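Review: Trarkell humanoid, one season at our textile care workshop
20/04/2019

I write this review because when we were looking for information before the purchase, I found only texts from sellers. We are a small workshop in Trestmont. We clean and repair household textiles: covers, curtains, cloth bags, table linen, some things with fringe which no machine likes. There are 13 of us. My job is to plan the shifts, so I look at a tool first from the side of the people who must work beside it.

The Trarkell came to us in December through a dealer named Kröger. I will not write the price, it depends very much on the contract. The delivery was correct and the manual is good, only the chapter about cables is too short. Installation took two working days, and one more half day was lost with the floor plan, which the dealer had from our old address.

What we wanted from it was simple. In our finishing room a person picks up each piece, holds it so that the edge hangs free, looks for open seams, and gives it to the next person or puts it aside. It is light work but it is the same movement the whole day, with the arms lifted. Two of my colleagues had pain in the shoulders from it. I had pain too, when I did this work myself.

First the good points. The gripper holds soft material better than I expected. With thin cotton we have almost no marks from it. Fringed pieces were my biggest fear, and there the result is mixed: it takes them well if they are presented flat, and badly if the fringe is folded under. We learned to shake out the pieces before. The status light on the gripper is easy to see from the side, and I find this more useful than the sound signal, which we turned off after one week.
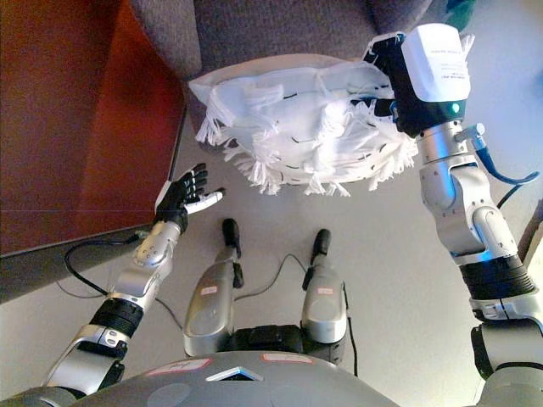 White fringed cloth in the gripper, with the open left hand beside it.

The hand with fingers is a different story. On paper it is the more advanced part, and visitors always look at it first. In our daily work it mostly waits with the palm up. For receiving a piece from the gripper it is acceptable, but slow. For turning a piece around, which was the reason we took the model with two different ends, I can not recommend it yet. Imke Böttcher from the repair table tried with great patience to find a good sequence. She got it to work with napkins and gave up with cushion covers.

The cables must be mentioned. They lie on the floor near the feet, and in a room where people walk with their arms full of laundry this is not a small matter. We put tape on the floor to show where one should not step. A covered channel should come with the machine, in my opinion. We ordered ours from Clirnness and paid for it ourselves.

Now the part which is missing in other reviews. What changed for the people?

Nobody lost the position, and this was written on paper before we signed. But the work is different and I don't want to make it sound nicer than it is. The lifting is less. The two colleagues with the shoulder problem now spend most of the shift at the repair table, and both told me they want to stay there. On the other side, the person who works next to the robot has a more lonely day. Before, there were two people in this corner and they talked. Subbarao Venkataraman, who has this place in the morning shift, asked me after three weeks if he could change every two hours with somebody. We do this now for all, and the mood is better. I should have planned it so from the beginning.

Also the speed gives a feeling of pressure, even if the robot is slower than a person. It does not make a break, so people forget their own. I had to write the breaks on the board again, like for beginners.

In the best month we put 1539 pieces through the finishing room, a little more than before with the same staff. It is not a big jump. Who buys it for the quantity will be disappointed.

Service: I called the support four times. Three times the answer was quick and polite. The fourth time it was about a wrist which stopped in the middle of the movement, and we waited 20 days for the part. In this time we did everything by hand again, and I heard more than one person say that it was nice to have the corner full.

Would I buy it again? The gripper side, yes. For the hand I would wait for the next version, or ask for a model with two grippers if Kröger can offer it. And I would speak with the staff about the rotation before the box is opened.

Good: soft grip, clear light, readable manual
Not good: cables on the floor, slow hand, waiting time for parts
My rating: 3.5 of 5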